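The case against the drawer divider

Every September the catalogs come back, and with them the promise that this year I will finally live like a person who knows where the potato peeler is. The one on my counter now is from Fostska, and it runs to 119 pages. I read all of it, standing up, while a pot of rice went past done.

The product they most want me to buy is a drawer insert called the Clelar. It has fifteen compartments, each cut to the outline of something: a spoon, a smaller spoon, a cheese slicer, a thing that may be a grapefruit knife. Put every item back in its own shadow, the copy says, and you'll save time at every meal. How much time, it doesn't say. I would like to see the arithmetic.

I am not against order. I have lived with people who kept batteries in the butter dish and I didn't enjoy it. What I doubt is that a kitchen gets better each time its contents are divided one step further. A drawer with a slot for each thing only works for the things you owned on the day you bought the insert. Then somebody gives you a second ladle, and the ladle goes on top of the insert, and after a month you have the same old drawer with a plastic floor.

My friend Gunnel Sandberg disagrees with me about this, and has for years. She bought the earlier model from Sundqvist, then the bamboo one, and she'll tell you they changed her mornings. Maybe they did. I've made coffee in her kitchen and I opened four drawers before I found a teaspoon, which was lying, perfectly aligned, in a slot under another tray that slides. She said I would learn the system. I thought that a teaspoon shouldn't have one.

The organizing trade has a stock answer to this, and it's that the visitor doesn't matter. The system is for the household. But a household is full of visitors. It has children who unload the dishwasher at gunpoint, and husbands, and your sister for a week in July. Any arrangement that needs a tour is going to be put back wrong by most of the hands that touch it, and then the one person who understands it goes around fixing it and sighing. I have been that person. I labeled a shelf once.

There is a survey quoted near the front of the Fostska catalog, under a photograph of a very pale kitchen. It claims that 2,703 customers were asked and that most of them felt calmer after reorganizing a drawer. I believe it. I feel calmer after reorganizing a drawer too, and the feeling lasts until dinner. Nobody seems to have called them back in the spring.

So what do I want instead? Mostly I want containers that are open at the top and stupid. A crock for the big spoons. A bowl for lemons, which also takes garlic and the odd rubber band. And for chopsticks, which are the worst drawer citizens there are, long and thin and forever rolling into the gap at the back, a cup. An ordinary heavy cup, too wide for comfortable drinking, standing on the table where you eat. 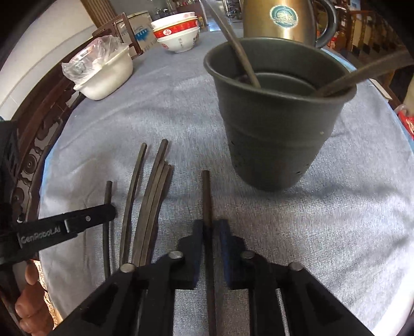

Two in the cup and the others still on the cloth.

You'll notice they aren't a set, and that bothers some people more than the drawer does. Valter Holmgren, who reads these columns before I send them in, wrote in the margin that a cup gathers dust and that mixed chopsticks look like a hardware bin. He is right about the dust. I rinse the cup when I think of it. As for the matching, I've never had a dinner spoiled by one stick being darker than another, though I grant that a square one and a round one together take a minute to get used to.

The cup asks very little of anyone. You pick up the sticks, you drop them in, and which end goes down is your own business. A five-year-old can do it. If you get more chopsticks, there is room, and if there isn't, you own too many chopsticks and no insert was going to help you.

Erkden, the other big name, now sells a countertop utensil cup with a divided interior and a removable floor. It costs more than the Clelar. I looked at it for a good while in the store, trying to work out what the dividers were keeping apart, and then I went and bought rice.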